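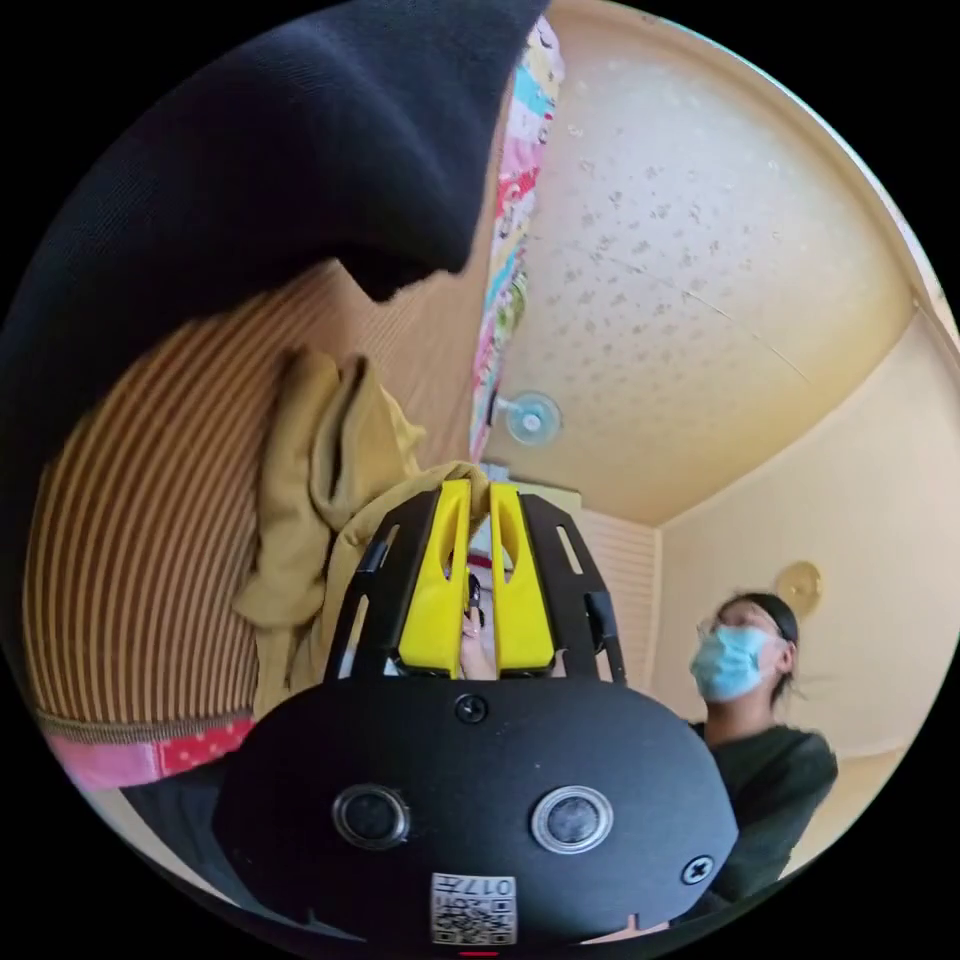 Asset labeling is the practice of attaching a durable identifier to a piece of equipment so that the physical object can be matched to a written or electronic record. The identifier may be a plain number, a barcode, a two-dimensional code, a radio tag, or a combination of these. It is used in offices, schools, hospitals, laboratories, libraries, tool rooms and rental businesses, wherever movable property is lent, serviced, insured or audited.

The term is often used interchangeably with asset tagging. Some authors reserve "tag" for a rigid plate fixed with rivets or screws and "label" for an adhesive film, but the distinction is not applied consistently.

Background

Marks of ownership on tools and livestock are very old. The serial property number, in contrast, is tied to the ledger. Once an organization kept a register of its furniture and instruments, each line of the register needed a mark that could be found on the object. Early marks were stamped, branded or painted. Enameled and brass plates with stamped numbers came into wide use in railroads and public offices, and many survive on furniture that has long since left its original owner.

Printed adhesive labels replaced plates for most light equipment. The addition of linear barcodes removed the need to copy numbers by hand, and two-dimensional codes later allowed more data to be held in a smaller area. A square code can be read at any rotation, so a label may be mounted sideways or upside down on a crowded housing without affecting scanning. The printed digits are then harder for a person to read, and some labeling rules specify an orientation for that reason.

Numbering

Two general approaches are used. In a plain sequence, numbers are issued in order of registration and carry no meaning. In a structured scheme, part of the number encodes a department, building, equipment class or year of purchase.

Structured numbers can be interpreted without access to the register, but they become wrong when an item is moved or a department is renamed. Plain sequences avoid this fault and are generally preferred in newer systems. Small collections commonly use three digits padded with leading zeros, which keeps printed labels the same width and makes lists sort correctly in software that treats the number as text. A collection expected to exceed 999 items needs at least four digits from the start, as changing the width later leads to duplicate forms of the same number.

Rania Slaoui and Emrys Harries, in a survey of university instrument stores, found that the most frequent numbering error was the reuse of a retired number. Service histories of the old and new items were merged in the register, and in several cases a calibration result was credited to the wrong instrument. Their recommendation that numbers never be reissued is now found in most written procedures.

Label construction

An adhesive asset label normally has a face film, a printed layer, an adhesive and a removable liner. A clear overlaminate may be added.

Paper is inexpensive and prints well but fails quickly when handled or exposed to moisture. Polyester is the usual choice for indoor equipment. Vinyl is more flexible and follows curved surfaces, although it can shrink with age and leave a line of exposed adhesive at its border. Anodized aluminum is used for outdoor and high-temperature service. Tamper-evident films are made to split or to leave a pattern behind when peeled.

Thermal transfer printing, in which heat moves pigment from a ribbon to the film, is the most common method for variable data. The type of ribbon matters more than the type of printer. Wax ribbons smear under solvents, while resin ribbons resist alcohol and most cleaning agents. In abrasion trials carried out by Tegwen Bowen, resin print under a Flakari overlaminate remained scannable after 2,000 rub cycles. The same print without the overlaminate failed at 150 cycles.

Adhesive selection depends on the surface. Acrylic adhesives hold well on metal and glass and resist aging. Rubber-based adhesives grip low-energy plastics such as polypropylene more strongly at first but soften in heat. Powder-coated and textured housings reduce the contact area and usually call for a thicker adhesive layer. Bond strength rises over the first day or more after application, and labels should not be tested by peeling during that time.

Placement

A label should be on a permanent part of the item, visible in its normal working position, and away from vents, moving joints, grips and surfaces that are cleaned often. Removable covers, battery doors and power cords are unsuitable because they are exchanged between units. Where an item is too small for the standard label, a reduced label may be used, or the number may be engraved and the printed label fixed to the storage case.

Verification

Labels are checked during inventory. In a full inventory every item is scanned and compared with the register. In cycle counting a portion of the register is checked at intervals, so that the whole is covered over a fixed period. Items present but not registered, and items registered but not present, are listed separately and resolved by different procedures.

Asanka Begum described a cycle count at the Ristetti depot in which 46 entries could not be matched on the first pass. Of these, 28 were traced to labels that had been placed on detachable lids. The depot revised its placement rules the following September.

Limitations

A label identifies a record and does not prove ownership. It offers little protection against theft unless combined with a hidden or permanent mark. Codes that contain a web address depend on that address remaining in service; codes that contain only the item number do not have this weakness but require the reader to know which register applies. Thulani Joubert has argued that the number should always be printed in plain digits beside the code, so that the item can be identified without a scanner.

Related articles
Barcode
Calibration sticker
Cycle counting
Data plate
Fixed asset register
Overlaminate
Serial number
Thermal transfer printing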